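Chapter 4
Automation and the People Who Work Beside It

After studying this chapter, you should be able to:
explain the difference between a job and a task;
describe how duties shift when part of a job is given to a machine;
identify the main concerns employees raise during a changeover;
outline the steps an employer can take before, during, and after the introduction of robots.

Opening Case: The Portioning Room at Brunen

Brunen is a catering supplier in the town of Hernismont. It prepares meal kits and tableware sets for schools, clinics, and small hotels. For most of the company's history, the sorting and setting out of bowls, spoons, and small dishes was done by hand in a long room behind the loading dock. The work was light but constant. Employees stood for most of a shift, and the same few motions of the wrist and fingers were repeated many times an hour.

In October the company began a trial of robot arms in this room. The arms were supplied by Zerneck, and the training of staff was contracted to Mancuso, a firm that prepares workers for new equipment. Management gave two reasons for the trial. The first was a steady rise in reports of wrist and shoulder strain. The second was difficulty in filling the early shift, which had been short of staff for most of the year.

Twenty-nine employees were assigned to the room when the trial started. They were told in writing that no position would be removed during the trial period. They were not told what would follow it, and this omission became the chief subject of the first staff meeting. Giorgia Orlandini, the shift supervisor, later wrote in her report to management that "people were ready to discuss the machines, but they wanted to discuss their own jobs first."

Jobs and Tasks

A job is a collection of tasks held together by a title, a wage, and a place in the organization. Automation rarely takes over a job in a single step. It takes over certain tasks, and the job is then rebuilt from those that remain and from new ones that the machine creates. A worker whose title has not changed may therefore find that the working day has changed a great deal.

The handling of tableware shows why the division between tasks can be hard to draw. A person picks up a spoon without thought. For a robot, a spoon resting in a deep, glossy bowl is a demanding object: it lies at an angle, the side of the bowl is close, and a second item may be touching it. Work of this kind is often practiced at a plain table with only a few objects before it is attempted on a line.

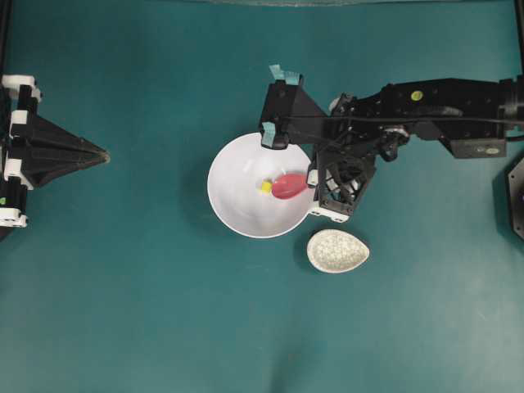

New Duties in the Room

At Brunen, the tasks that had filled the shift were regrouped under three headings. Setting out covered the placing of items before each run. Monitoring covered the watching of the arms and the decision to stop them. Recovery covered everything done by hand after a failed grasp, including the clearing of dropped items and the entry of a note in the log. By the end of the trial the log held 3,274 entries, nearly all of them written by employees who had never before been asked to keep a written record of their work.

Opinion of these duties was divided. Several employees reported less pain at the end of the shift. Others found monitoring more tiring than handling, as it required close attention with little movement. Brunello Bortolotti, who had worked in the room longer than anyone else, asked that recovery be recognized as skilled work and graded accordingly. His request was granted in an agreement dated 16 February 2024, which also set out a rotation among the three duties.

The agreement left two questions open. It did not state how output would be measured when a person and a machine shared a task, and it did not say who would be responsible for errors found after delivery. Both questions are taken up in Section 4.2.

Key Terms
job, task, monitoring, recovery, rotation, changeover

4.1 Preparing a Workplace for Change

The period before new equipment arrives is commonly given too little time. Employers tend to plan for floor space, power, and safety markings, and to leave the redesign of duties until the machines are in place.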